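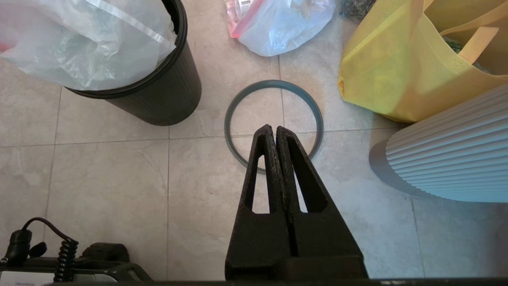
Devuélvanme el manual en papel

24 de abril de 2021

Escribo esto con prisa, que me conozco y si lo dejo para mañana se me pasa el enfado. Lavadora nueva. Una Szalai, de carga frontal, normalita. La vieja murió un martes con el tambor lleno de toallas y la sustituta llegó el jueves, todo muy eficiente. Abro la bolsita que viene pegada dentro de la puerta. Un folleto de garantía en once idiomas, una pegatina de consumo, una tarjeta del tamaño de un naipe con un cuadradito de esos para escanear. El manual, pone, está ahí. Ahí dónde. En el cuadradito.

Pues escaneo. Me manda a una página que me pide elegir país, luego idioma, luego aceptar cookies, luego modelo. El modelo está en una placa detrás de la lavadora, que ya está encajada en su hueco. La saco. Apunto el número en la mano. Lo meto. Tres resultados, ninguno exactamente igual al mío, uno con una letra de más al final. Me bajo ese. Pdf de 60 páginas, de las cuales las de mi idioma empiezan por la mitad y se leen con el teléfono haciendo zum con dos dedos, y al girar la pantalla se va todo a la primera página.

Yo solo quería saber qué significa el dibujito de la pluma.

Antes del enfado, los antecedentes

En casa de mis padres había un cajón. En todas las casas había un cajón, supongo, en la nuestra era el segundo del mueble del pasillo y allí estaban todos los manuales: la tele, el vídeo, la olla, la plancha, la batidora, el calentador. Grapados, algunos con manchas. En las tapas mi madre escribía la fecha de compra y el nombre de la tienda, y a veces el precio. Uno de los papeles que conservo es el de una cadena de música Bunico, con la factura doblada dentro: 500 marcos, porque se la trajo un tío de fuera. La cadena hace mucho que no existe. El manual está perfecto y se entiende de la primera a la última línea.

Lo he vuelto a leer esta semana, para comparar. Tiene índice. Tiene un dibujo del aparato con números y al lado una lista con qué es cada número. Tiene un apartado de «si no suena» con las causas posibles en orden de probabilidad, y la primera es que no esté enchufado, que siempre hace gracia y siempre es verdad. Tiene hasta un esquema del circuito en la última hoja, por si uno sabe soldar. Mi padre no sabía soldar, pero a partir de aquel esquema el señor del taller sí supo, y la cadena duró lo que duró.

Alguien se sentó a escribir aquello. Alguien pensó en una persona delante de un aparato desconocido, con poca luz, agachada, y le fue explicando las cosas una por una. Un género literario modesto, si quieren. Con su prosa fea de traducción y todo («presione ligeramente el pulsador hasta notar resistencia»), pero género.

Lo que dicen las empresas

Que es por el planeta. Claro. El papel, los árboles. No voy a discutir que los manuales en once idiomas eran un disparate, un tocho del que usabas una décima parte. De acuerdo. Pero me cuesta creer en la conciencia ecológica de quien me manda la lavadora con dos bloques enormes de poliestireno, plástico de burbujas, plástico liso, cuatro esquineras, una caja de cartón donde cabría yo y un folleto publicitario de detergente a todo color. Para el detergente sí había papel.

Se podría imprimir el manual en el idioma del país donde se vende. Ya saben en qué país se vende, el enchufe lo ponen bien. Quince hojas por las dos caras y listo.

Tampoco me vale lo de que así está siempre actualizado. Una lavadora no se actualiza. O no debería, que esa es otra. Mi vecina de arriba tiene una que sí, se conecta a la wifi y una mañana le habían cambiado los programas de sitio, y la mujer, que se sabía el suyo de memoria por la posición de la rueda, estuvo una semana lavando la ropa blanca en lana.

Y además desaparece. Esto es lo que de verdad me preocupa, más que lo incómodo. Hace un par de años compré de segunda mano una estantería Selirska desmontada, con sus tornillos en una bolsa y sin instrucciones. Busqué en la web de la marca. El modelo estaba descatalogado, y al descatalogarlo habían borrado también las hojas de montaje. Escribí. Me contestaron muy amables que ese producto ya no formaba parte de su oferta, y me ponían el enlace a los que sí. La monté a ojo. Cojea. Le sobraron seis tornillos y cada vez que paso por delante pienso en los seis tornillos.

Un mueble dura treinta años, una página web dura lo que tarda en llegar el siguiente director de marketing. Atar lo primero a lo segundo me parece una irresponsabilidad, y ya sé que suena gordo para hablar de una estantería.

En el teléfono es todavía peor, con eso de que ahora muchas marcas ni siquiera tienen el pdf y te mandan a un
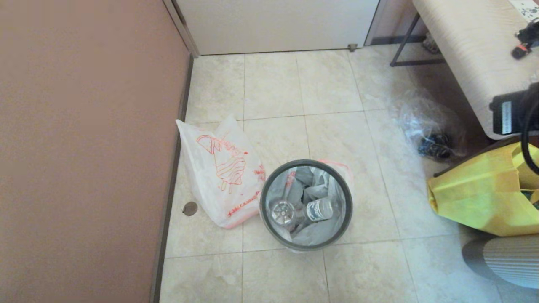 vídeo. Un vídeo de nueve minutos para una cosa que en papel eran dos renglones y un dibujo. Con música. Con una persona que se presenta, te da las gracias por elegir la marca, te enseña el exterior del aparato, que ya lo tienes delante, y en el minuto siete te dice por fin que hay que mantener el botón apretado tres segundos. Vuelves atrás porque no has visto qué botón. Te pasas. Vuelves. Anuncio.

Un texto se ojea, se salta, se subraya. Vas al índice, «filtro, limpieza del», página tal, y ya. En el vídeo vas al ritmo del otro. Y con las manos ocupadas, a ver quién para y arranca un vídeo con las manos llenas de grasa.

Me dirán que a la gente le gusta. A cierta gente, para ciertas cosas. Para aprender a hacer un nudo de corbata yo también prefiero verlo, no soy un talibán del papel. Pero que me dejen elegir.

Quién se queda fuera

Mi suegra no escanea nada. No es que no sepa, es que no quiere y tiene derecho. Ochenta y un años, ha manejado máquinas de coser industriales que pesaban más que ella y se leía los manuales enteros, de noche, antes de tocar una palanca. Ahora le compran un microondas y tiene que llamar a un hijo para que le diga en qué orden se aprietan los botones. Y el hijo tampoco lo sabe, porque el hijo aprieta hasta que funciona, que es lo que hacemos todos. Así que ella lo usa para calentar la leche, siempre en el mismo botón. El microondas hace dieciséis cosas más. Las ha pagado.

Eso me parece lo más triste de todo el asunto, que dejamos de saber lo que tenemos. Usamos el tres por ciento de cada cacharro. Y cuando falla no sabemos si está roto o si le hemos dado sin querer al bloqueo infantil, y llamamos al técnico, y el técnico cobra el desplazamiento por quitar el bloqueo infantil. Me ha pasado. Con la placa de la cocina. No quiero hablar de ello.

Y luego los que no tienen buena cobertura, los que tienen el teléfono viejo, los que viven de alquiler con electrodomésticos que eligió otro y cuyo cuadradito se quedó en una caja tirada hace cuatro inquilinos. En mis años de alquiler el manual se quedaba en el piso, en el cajón, pasaba de unos a otros con las anotaciones. En uno que tuve en diciembre, uno helado, alguien había escrito a boli en el de la caldera: «si pita, golpe suave abajo a la derecha». Aquello no venía de fábrica y era la única frase que de verdad me hizo falta ese invierno.

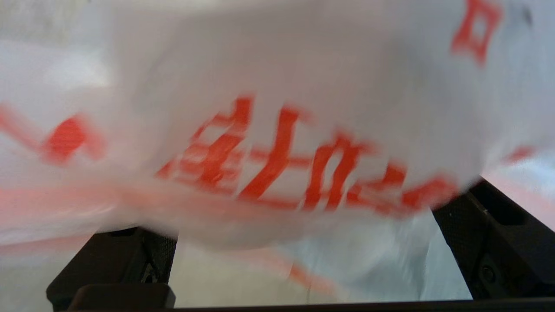

Una objeción que me hacen siempre

Que nadie los leía. Me lo dicen con una seguridad tremenda. Y puede que fuera así el primer día, cuando todo el mundo quiere enchufar y probar. El manual era para el segundo año. Para el domingo por la noche en que sale un código de error y hay que saber si el E4 es agua o es puerta. Tampoco leo el prospecto del jarabe cada vez que toso y no me gustaria que me lo cambiasen por un vídeo.

Hay además por ahí plataformas privadas que recopilan manuales perdidos y te los venden. Troltesance, por ejemplo, me pedía una suscripción mensual para dejarme ver el de un deshumidificador. El manual de un aparato que es mío. Escrito por el fabricante, pagado en su día con el aparato. Cerré la pestaña, y me volvió a salir el anuncio durante quince días.

Lo que pido, por si alguien con mando lo lee

Poca cosa. Que con cada aparato venga, impreso, en el idioma de quien compra, lo imprescindible: qué es cada botón, qué significa cada luz, cómo se limpia, qué hacer si no arranca. Cuatro hojas, ocho si el aparato es complicado. Letra que se pueda leer sin lupa. Y el número de modelo por delante, a la vista, por favor, no en la espalda del bicho.

Que lo completo esté en internet, vale, pero obligatoriamente y sin fecha de caducidad, en algún depósito público, como se depositan los libros. Ya puestos, que se pueda pedir por correo. Pagando los sellos, no me importa.

Dicen que nuestros residuos plásticos durarán siglos. Me imagino a uno que encuentre mi lavadora en el año 2199, intacta la carcasa, con su rueda y sus dibujitos. La gota, el copo, la camisa, la pluma. Se lo pasará bomba. Un jeroglífico sin piedra de Rosetta, y la tarjetita al lado con el enlace a una pagina que ya no carga.

La pluma, por cierto, era el ciclo para edredones. O eso dice el pdf del modelo con la letra de más, en el mío todavía no lo he probado. He impreso las hojas en la copistería de la esquina, las he grapado y he escrito en la tapa la fecha y la tienda. Están en el segundo cajón.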